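Detora is looking for people to help us repeat a job that went wrong

Paid sessions, no experience needed, weekday evenings and most Saturdays

Back in December we ran a long series of sessions where people picked up, moved and folded cloth on a bed with our hand-held grippers. It was going great, or so we thought! Then I sat down with the recordings and found that the jaw reading on some of the units didn't match what the jaws were doing. The log would say open and there'd be a pinch of fabric between the fingers, plain as day. We had 1359 recordings by then. I had to pull every single one of them (it was not my favorite week).

The work itself is pretty homey. You stand at a bed in a regular bedroom, you hold the gripper by its handle, and you do with it what you'd normally do with your hand. 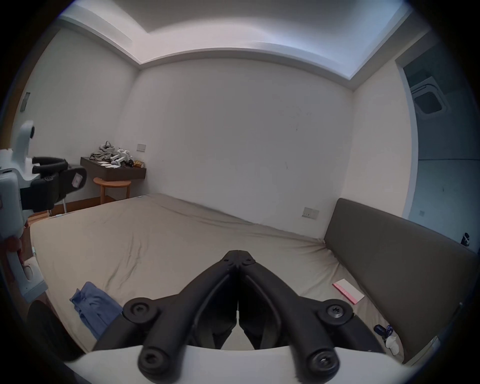 Did it hurt anyone, or did it only spoil the data? That was the first question we got back when I told the December group, and it's a fair one. It did both, a little. The same worn linkage that threw off the reading could also hang up when you let go of the trigger, and then the jaws would snap open or shut a beat late. One person got a pinched thumb from it. It left a bruise and nothing worse, but we stopped everything that afternoon and the Noltance linkage sets came out of all the units.

The new linkages are from Skovix, and each one gets 2000 open-and-close cycles on the bench before it goes near a participant. We also keep a spare gripper charged and ready, so if yours feels sticky or slow you hand it over and keep going with another. You never have to prove it's sticky. Feeling it is enough. 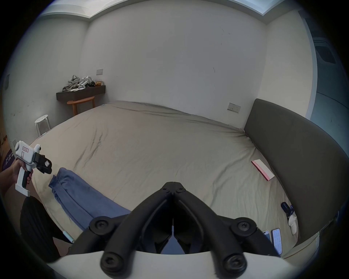 Santino Palma
Session lead, Detora

So here's what I need: 70 people, each for one session of four hours, breaks included. You'll be doing cloth work again, mostly grabbing a shirt or a towel, lifting an edge, folding, dragging it across the sheet and letting go. Lots of letting go, sorry, that's the part we have to get right this time! Some rounds use two grippers, one in each hand. If you get tired of that, tell me and we'll switch you to single.

You should be 18 or over, okay with standing for a while, and free of any wrist or thumb injury right now. Left-handers, please do apply, we had hardly any last time. Short nails or long nails are both fine, but rings come off before you start and long sleeves get rolled up.

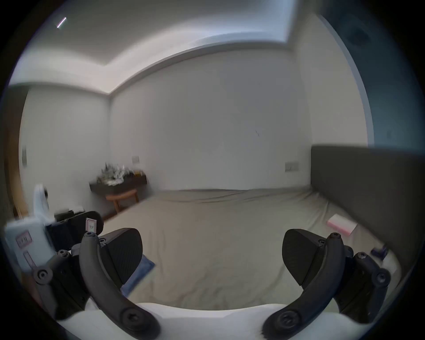
I signed up in December and my session got called off, do I have to go through the whole form again? No, you don't! Just send your name and the word "returning" and I'll put you near the top of the list. If you finished a session and we had to throw it out, you were paid for it and you can come back and be paid again.

One more thing on safety. Fingers of your free hand stay off the jaws, even when the cloth is bunched up and you're dying to help it along. If the jaws hang, put the gripper down on the bed and call out. I'd much rather lose the round.

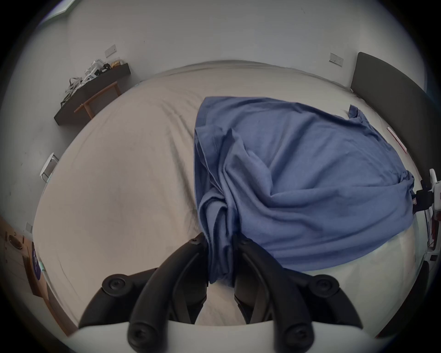

How to apply

Write to the Detora sessions desk with your name, which hand you use, and two or three evenings that suit you. Put "Urrutia" in the subject line, that's the name of the project and it keeps your mail out of the general pile. I answer everything myself, usually within a couple of days. You'll get the address, the pay sheet and the fault report from December before you agree to anything, and you can bring questions about any of it to the session.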